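4.3 Checking the simulated cameras before a planning run

This section applies to the Meireles planner when it is connected to the Molidance simulator. Complete section 4.2 first. The bridge process must be running and the arm models must be loaded before you start.

You will need:
The scene file you intend to plan in
The camera profile for your arm pair
A task file (the supplied file flalholm_bench.task will do)

Starting the session

1. Open a terminal in the project folder and start the planner with the --paused option. The arms hold their start pose until you release them.

2. Wait for the line "bridge ready" in the log. If it does not appear, check that the simulator and the planner use the same port. The default is 1437.

3. Open the Views panel. Each camera in the profile has its own tab. A tab with a red border has not yet received an image.

4. Select a wrist camera tab and click Refresh once.

Note: The planner does not read images while it is paused. Refresh asks the simulator for a single image and shows it in the tab. Nothing is written to disk.

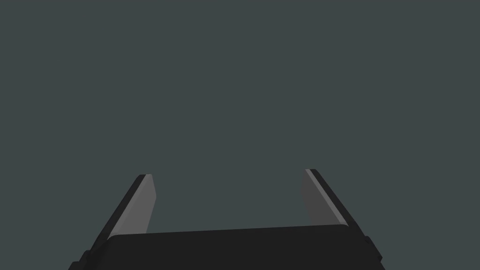
The wrist view is used for the finger mask. The planner needs to know which pixels belong to the gripper so that it does not treat them as an obstacle, and it works this out from the arm model and the camera mount values in the profile. A plain grey background with both fingers and the top of the palm in view is the easiest case to check by eye, as any stray edge of the mask shows up at once. If your wrist view has objects in it, jog the arm until the space between the fingers is clear.

5. Click Show mask. A blue overlay should cover the fingers and the palm.

6. Look along the inner face of each finger. The overlay should stop at the edge of the face. If it spills into the gap, lower the Margin value and click Show mask again. The default margin is 3 pixels.

7. Repeat steps 4 to 6 for the other wrist camera. The margin is stored separately for each arm.

Caution: Do not set the margin to zero. Small errors in the mount values will leave a line of unmasked pixels along the finger, and the planner will refuse to close the gripper.

Checking the head view

The head view is used to build the collision map. It covers the work surfaces and, in most poses, parts of the robot itself. Body panels are masked in the same way as the fingers, but from the full robot model, so there is no margin to set.

8. Select the head camera tab and click Refresh.

9. Switch the overlay to Labels. Every item in the scene file that falls inside the view should be given a colour.

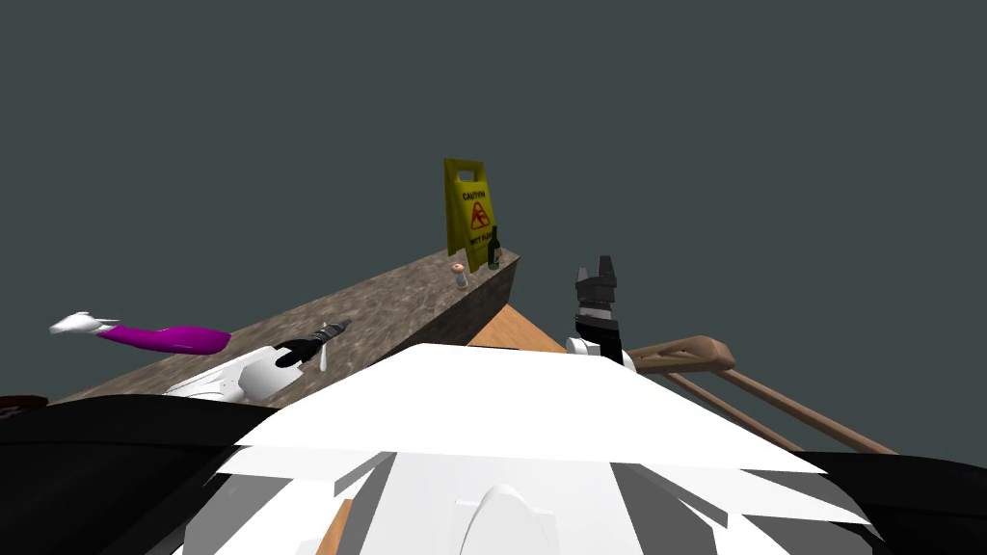 Head view with overlay off. Left gripper holding a tool over the counter, right gripper open and raised.

10. Check the far end of the counter first. Items that stand in front of one another, such as the dark green bottle and the yellow caution sign, must have separate labels. If they share one, open the scene file and give each item its own object ID.

11. Check any held item. A tool in a gripper must be listed under Attached and not under Obstacles. If it is in the wrong list, right-click its name and choose Attach to, then pick the arm.

12. Check long, thin items. The default collision shape is a single box, and for something like the wooden crutch this fills in the space between the two rods. Set Shape to Convex parts if the arm has to pass close by.

Note: Convex parts takes longer to load. Use it only for the items that need it — a bottle or a shaker plans perfectly well as a box.

13. Click Save profile. The mask margins go into the camera profile. Attachments and shapes go into the task file.

Releasing the planner

14. Click Build map and wait for the progress bar to clear.

15. Click Release. The planner begins with the first line of the task file.

If the planner stops straight away, look for one of these codes in the log:

71 — Start pose in collision. Usually a held item that is still listed as an obstacle. Go back to step 11.

102 — Camera timeout. The simulator did not return an image in time. Close any tabs you are not using and try again.

If you are using the Drurkomix gripper plug-in, the finger model is loaded from the plug-in folder and replaces the one in the arm model. Run steps 4 to 7 again after every plug-in update. Margins saved with the earlier finger model are kept, and may no longer fit.

For replaying a saved run without the planner, see section 4.5.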